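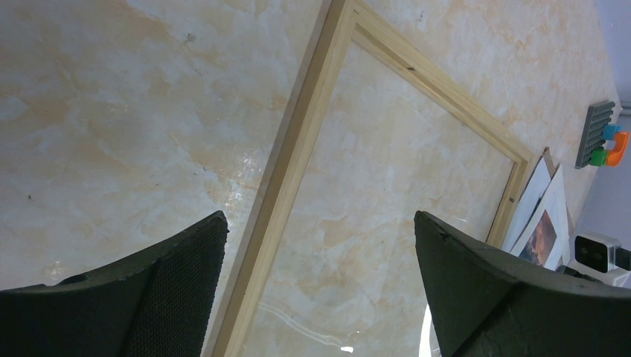
Istedville Frame Fair Returns in September With 300 Family Pictures and a Whole Lot of Glue

ISTEDVILLE – The Kotine Arts Center will open its doors this September for the fifth Istedville Frame Fair, a free day of framing, swapping and storytelling that has grown into one of the happiest events on the town calendar. The doors open at 10 a.m. and the last table packs up at 6 p.m.

This year's fair will hang 300 family pictures sent in by people from all over town, from wedding portraits and school photos to a pencil drawing of a prize pig that won its class at the county show (the pig, not the drawing). Every picture comes with a card written by the person who lent it, and visitors are welcome to take their time and read every one.

"People walk in to drop off one picture and they're still here an hour later telling us who everybody is," said Zulema Olivares, director of the fair. "I love that part. Last year two women found out at our front desk that their grandmothers had worked the same line at the old cannery, and they had both brought pictures of the same company picnic!"

The center's back hall will hold 40 workbenches for anyone who wants to learn to frame a picture at home. Sessions run all day and cover cutting a mat, joining corners, cleaning old glass and choosing a backing that won't yellow the paper. No experience is needed. Children under ten should bring a grown-up, and grown-ups who are nervous around a miter saw should know that the sawing will be done for them.

New this year is the Swap Wall, where visitors can leave a frame they no longer want and go home with a different one. The idea came from a comment slip left in the box last fall, and the response has been terrific – 112 frames have already been dropped off, including several oval ones and a set of tiny brass ones that would suit a dollhouse. Frames for the Swap Wall should be clean and free of broken glass. Missing hooks are fine.

The Qaisi Street Bakery will serve lunch in the courtyard, with its tomato hand pies back by popular demand, and the Flukine String Band plays at noon and again at 3 p.m. Olivares will give a short talk between the two sets on how to label old photographs so that the names don't get lost.

"Use a soft pencil, write on the back, and put down last names," she said. "I have a whole shoebox at home marked 'Aunt B and friends,' and I would give a lot to know who those friends were."

Pictures for the exhibit may be brought to the front desk of the center any afternoon through the end of August. All of them will be returned after the fair. Bench sessions are free, but seats should be reserved at the desk ahead of time. The Swap Wall is open to everyone, with no sign-up.

Parking is available behind the center, and the main hall, back hall and courtyard can all be reached without stairs.

Press contact: Zulema Olivares, Istedville Frame Fair, Kotine Arts Center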